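November, evening

I am writing this at the small desk in my room in Salville, with the window a little open. I arrived two days ago, but yesterday I was too tired for the diary, so I put both days together now.

The train from Nulville left at ten past seven in the morning. I had bought the seat on the left side, as the woman at the ticket window advised me, and she was right. After the second tunnel the river comes on the left and stays there almost until the end. On the right there is only the rock wall. A family got on at Vilitz with two large bags of bread, and for the rest of the trip the whole car smelled of it. I had eaten only a banana and I suffered.

In Salville the station is at the bottom and the town is at the top. I had read this before, but I had not understood it. There is a staircase and there is a bus. The bus costs 100 in the local coins and the driver does not give change. I had only a bill of 1,000, so I took the staircase with my suitcase. I stopped many times, also to look, because the roofs come closer little by little and you begin to see the laundry and the cats. At the top I was red in the face and an old man on a bench said something to me which I think was "bravo."

My room is in a guesthouse named Sabatier, behind the church. It is narrow and very clean. The price is 2,000 for a night with breakfast, more than I wanted to pay, but in November the cheaper places are closed. The bed is good. The shower must be held in the hand, there is no hook for it.

The first afternoon I only walked. I went along the old wall as far as the north gate, and from there you look down on both valleys. The wind was strong and I could not hold the map open. I put it away and followed a small street that went down between gardens, and I came out at a square with a fountain and a bakery that was closing. The girl gave me the last two rolls with cheese for the price of one. I ate them standing by the fountain. It was my best meal so far, and I have had good ones.

Today I went to the market. It begins at seven, but I came at nine, and half of the people were already packing. I bought walnuts, a piece of hard sausage and a pair of gray wool socks, for my shoes are not made for this weather. For the socks I paid 845. I tried to ask for a better price in the local language, with the sentence I had practiced on the train, and the seller answered so fast that I simply paid. 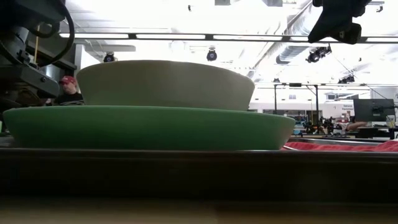

Two bowls, cream on green.

After the market I visited the museum of the town, in the former customs house. I did not expect much. Downstairs there are stones and coins, as everywhere, but upstairs they have a room full of travel posters from the time when the railroad was new. One of them shows Salville with palm trees. I have looked for palm trees today in every garden and have not found one. I stayed in this room a long time, and the guard turned off the lights in the other rooms while I was still there, so I understood that they close at noon.

For lunch I had bean soup in a place without a sign, by the stairs under the church. They had one table free, next to the kitchen door. The soup was thick and had smoked meat in it, and it came with a pickle that I did not order but ate. The wine is served in a water glass. I drank one and then I had to sleep for an hour, so I missed the afternoon bus to the monastery. There are only two buses in a day at this season. The second one goes, but it does not come back.

So I went to the monastery path on foot, only the first part, until the little chapel. The ground was covered with yellow leaves and slippery under them. I met a man with a dog and then no one else. It became dark earlier than I had calculated, and on the way back I used the light of my telephone. I was a little afraid at the bridge, where the railing is missing on one side. I write it here so that I remember to leave earlier tomorrow.

Expenses for today: market, museum, lunch, and one coffee that was too expensive, on the big square. I should not sit on the big square again. The coffee by the station is better and you can watch the trains turn around.

Tomorrow, if it does not rain, the first bus to the monastery, at twenty to nine. I must ask at breakfast for small coins. Also I must write to my sister, whom I promised a postcard from Vilitz, and I did not get off at Vilitz. I will send her one from here, the one with the north gate.

The socks are very warm. I am wearing them now.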